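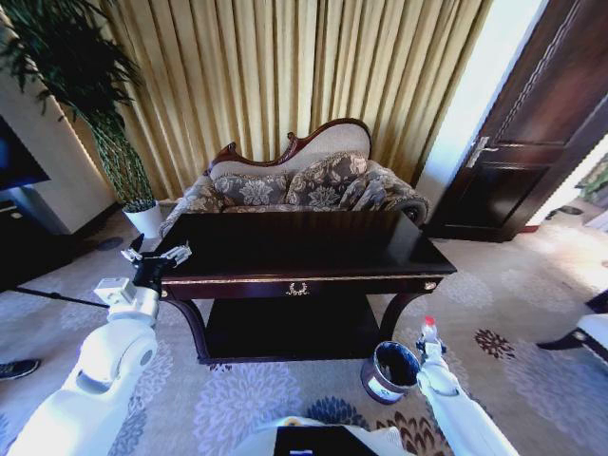
Accueil > Tutoriels > Maison et robots > Ranger une table basse
Dernière mise à jour : 03/03/2020

Faire ranger le salon par un robot : ma méthode, bouteille par bouteille

On me pose la question à chaque repas de famille : « alors, ton robot, il fait le ménage ? » Euh… il met une bouteille à la poubelle. Parfois ! Et je vous assure que c'est déjà un sacré boulot. Je vous raconte comment je m'y prends avec un modèle à deux bras, des pinces à doigts parallèles et une table de salon.

1. Choisir une corvée minuscule

Oubliez « ranger le salon ». Prenez un seul objet et une seule destination : la petite bouteille en plastique transparent va dans la corbeille, point. J'ai commencé chez Prindberg avec toute une table de goûter (verres, serviettes, miettes…) et j'y ai perdu un mois de juillet entier.

2. Préparer la pièce

Une petite corbeille ouverte, posée sur le tapis devant la table, ça va très bien. Attention au plateau laqué foncé : c'est superbe, mais les reflets embêtent pas mal la vision. Je tire les rideaux avant de commencer. Et le plastique transparent, c'est la misère à repérer, alors un bouchon rouge, croyez-moi, on lui dit merci. Pour les tout premiers essais, prenez une bouteille vide et bien fermée.

3. Régler la prise

Visez le milieu de la bouteille, pince à l'horizontale, et serrez doucement. Josefien Willems, qui m'a appris le métier à Rutley, écrasait exprès les deux premières pour trouver la limite. Je fais pareil, ça va plus vite que les calculs ! Une fois la bouteille soulevée, gardez-la bien droite pendant tout le trajet.

4. Lâcher au bon endroit

Amenez la pince au-dessus de la corbeille, marquez une pause, ouvrez. Cette pause m'a sauvé un nombre fou d'essais : sans elle, le bras balance encore et la bouteille tape le rebord. Pensez aussi à l'autre bras, qui doit rester à l'écart de la table (les coins, surtout).

5. Recommencer, beaucoup

Dans mon carnet j'en suis à presque 2 000 essais, toutes pièces confondues. Déplacez la corbeille, tournez la bouteille, changez de tapis : un motif à grosses fleurs peut suffire à tout dérégler.

Alors, prêt pour la maison ? Pour une bouteille dans un salon bien éclairé, oui, je m'y risque devant des invités. Pour les miettes entre les coussins du canapé, gardez l'aspirateur. Le prochain tuto portera sur les serviettes en papier, et là je rame encore complètement.

Ce site utilise des cookies pour mesurer son audience. En poursuivant votre navigation, vous acceptez leur utilisation.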